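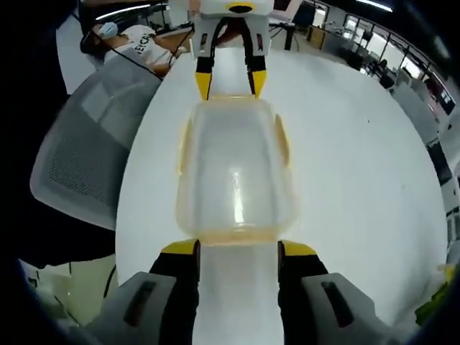
When does the Grerby Leftovers Library open?
The shelves open in December at the old Damley bakery, from 10am until 4pm, and borrowing is free for anyone who lives in the town or works here.

Press release – for immediate use

DAMLEY TO GET ITS OWN LENDING LIBRARY FOR LUNCHBOXES, CAKE TINS AND BIG POTS

Hello from Grerby! I'm Teodoro Huerta, I run the kitchen shop on Damley high street, and I'm very pleased (and a bit tired, it's been a long autumn) to be able to tell you that our lending library for kitchen containers is going ahead. We've got the keys, we've got the shelving, and as of last night we've got a working sink.

The idea is simple enough. You come in, you borrow what you need to carry food home or to a party or to your mum's, and you bring it back clean. There are lidded tubs for soup, shallow boxes for sandwiches, cake carriers, roasting tins, and a few enormous stockpots that I wouldn't want to store in my own flat either. You can keep most things for up to 7 days. The stockpots and the cake carriers are for two days, as I already know what Christmas is going to be like.

We're opening with 3,836 items on the shelves. I know the exact number as we had to put a sticker on every one of them. Most came from the collection we ran over the summer, when we asked people to bring in the boxes they'd stopped using, and a good few came from restaurants that were closing or changing their kitchens. A further 400 have been bought new from Gralik, who make catering boxes and gave us a very decent price. Those are the ones we'll be lending to clubs and schools that need a full matching set.

Where the idea came from

I've been selling kitchen things for a long time and the same conversation comes up again and again at my till. Somebody wants one very large box with a lid, for one afternoon. They buy it, they use it, and then it lives on top of the wardrobe. I'm a shopkeeper, so I suppose I should be delighted, but it always bothered me a little. So I started lending out a few from behind the counter, written down in a school exercise book, and before long the exercise book was full and I couldn't get to the counter for boxes!

Villaseñor, the café opposite, got involved next. They'd been wanting to cut down on throwaway tubs for their takeaway lunches and asked if their customers could use ours. We tried it through the spring with the soup, then with everything else on the board. There were teething troubles – we ran out of lids in the first week and had to cover a lentil stew with a plate – but people got used to it quickly and most of them now bring a box back in the morning and pick up a fresh one at lunch. Villaseñor will carry on as our second drop-off point, so if we're shut you can leave your boxes in the crate by their door up to 6pm.

How borrowing works

You'll need to join, which takes a couple of minutes at the desk. Bring something with your address on it, or a note from your employer if you work in Damley but live elsewhere. You get a card with a number and that's that. There's no deposit on ordinary boxes. For the stockpots and the full party sets we ask for a small one, and you get it back when the things come home.

Please wash what you borrow before you return it. Everything goes through our own dishwasher as well before it's put back on the shelf, so don't worry if there's a bit of turmeric left in the corners (turmeric always wins). If you lose a lid, tell us! We'd much prefer to know, and we keep a drawer of spares. Late returns don't get fined, but you can't take out anything else until the last lot is in.

One more thing on washing. If you or someone at home has a serious food allergy, ask at the desk for the boxes with green stickers. They've only ever been lent for allergy use, they're kept in a separate cupboard and they're washed on their own.

Opening day

We'll be pouring tea from 10am and there will be mince pies and a vat of leek and potato soup, which you're welcome to take home in a borrowed tub. At midday I'll say a few words, and I've promised to keep them short. In the afternoon there's a free session on freezing leftovers: what keeps well, what goes to mush, and how to label things so that you still know what they are in March.

If you've got boxes to give, we're still taking them until the week before we open. They need to have their lids and be free of cracks. We can't take takeaway tubs of the very thin kind, or anything that's been used for paint or screws, however well it's been scrubbed.

Notes for editors

The Grerby Leftovers Library is a not-for-profit project based in the old bakery in Damley. It is supported by Villaseñor café and by sales at Teodoro Huerta's kitchen shop.

Teodoro is happy to be interviewed by phone or in person, preferably before the shop opens at 9am or after it closes. Reporters and photographers are welcome on opening day and can come in from 9.30am, before the doors open to everybody else. Please ask for him at the shop counter.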